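Thursday, April 21, 2022

## On the Care of Wooden Tables

The subject of this entry is the maintenance of wooden tabletops in ordinary household use. Several readers have written since the December entry on chair repair to request guidance on surfaces, and the matter deserves a fuller treatment than was possible in the replies.

The observations that follow are drawn from my own practice. They concern solid wood furniture finished with oil or wax. Tables with a hard factory coating call for different care, and owners of such tables should consult the maker before applying any product.

### Identifying the finish

A table cannot be properly maintained until its finish is known. Sellers are often unable to supply this information, and furniture acquired secondhand may have been refinished more than once. The table at which this entry was written came from an estate sale in Prinitley and carried three descriptions on its tag, two of which contradicted each other.

A simple test is available. A single drop of water should be placed on an inconspicuous area, such as the underside of an overhang, and left for several minutes. On bare or poorly maintained wood, the drop will darken the grain and sink. On a sound wax or oil surface, it will remain raised. A drop of mineral spirits on a clean cloth will then lift a little wax if wax is present. The results should be written down and kept with the household papers. A second owner will be grateful for the note.

### Daily cleaning

Daily cleaning should be limited to a soft, dry cloth. Where food has been spilled, the cloth may be dampened and wrung out thoroughly, and the surface should be dried at once along the grain. Spray polishes are not recommended on oiled wood. They leave a film that attracts dust, and the film interferes with any later coat of oil.

Crumbs should be lifted and not dragged. A good deal of the fine scratching seen on kitchen tables comes from toast.

I have used the same Brokero cotton cloths for this purpose for a number of years. They are washed without fabric softener and kept in a drawer apart from the dish towels. Other cloths will serve equally well if they are undyed and free of stitching at the corners.

### Placement in the room

The position of a table has more bearing on its condition than most owners suppose. Direct afternoon sun will lighten some species and darken others, and objects left in one place for a season will leave their outline behind. Centerpieces, lamps and trays should be moved from time to time.

Heat sources require particular attention. A tabletop set over a floor register will dry unevenly, with one side shrinking ahead of the other, and a slight cup across the boards is the usual result. In the house on Issa Street, where the dining room was small and the register could not be avoided, a deflector was fitted and the table was turned end for end twice a year. The cupping did not progress further.

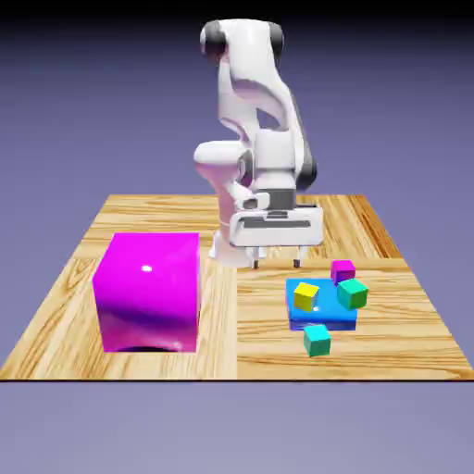 *Square wooden tabletop with a white robotic arm at the back. Computer rendering.*

Square tables present one practical question that rectangular tables do not. All four sides are of equal length, and households tend to use the side nearest the kitchen for nearly everything. Wear therefore gathers along one edge. Rotating the table by a quarter turn each season distributes the wear and costs nothing. A small pencil mark on the inside of one leg will help the owner keep track of which side is due.

### Seasonal oiling

An oiled table in regular use should receive a fresh coat when water no longer stands on the surface. In my household this has meant twice a year, in spring and again before the heating season. The procedure is as follows:

1. Clear the table and wipe it with a barely damp cloth. Allow it to dry overnight.
2. Rub any raised grain lightly with a fine abrasive pad, working with the grain.
3. Apply a thin coat of oil with a lint-free cloth, beginning at the center.
4. Wait 45 minutes, or the period stated on the container if it differs.
5. Wipe away all remaining oil with a clean cloth.
6. Keep the table out of use until it is dry to the touch.

The fifth step is the one most frequently neglected. Oil left standing on the surface becomes sticky and is tedious to remove. The underside of the top should be oiled on the same schedule, so that both faces take up and release moisture at a similar rate.

**Used cloths must be handled with care.** Rags soaked in linseed and similar drying oils can heat and ignite without a flame. They should be laid flat outdoors to dry, away from buildings, or stored under water in a lidded metal can until they can be discarded according to local rules. They must never be left in a heap or dropped into an indoor trash bin.

### Rings, dents and burns

Pale rings are generally caused by moisture caught in the finish. Many fade within a few days without treatment. A persistent ring on a waxed surface may be rubbed gently with a little fresh wax and buffed. Dark rings have reached the wood itself, and their removal belongs to refinishing.

Shallow dents in bare or oiled wood can often be raised with a damp cloth and a warm iron, applied briefly and checked often. The method should not be attempted on veneer, where the heat may loosen the glue beneath. I have failed at this on a veneered side table and have kept the table as a reminder.

Burns are best left alone unless they are very slight. There is one on my own table, near a corner, left by a previous owner. I considered sanding it out when the table first arrived and have since lost the inclination.

### Further entries

The next entry will take up the storage of table leaves, with notes on the rack I put together from a Clalleck shelving kit. Readers who have experience with tables kept in unheated rooms are invited to write before then, as my own knowledge of that subject is limited to one winter and one porch.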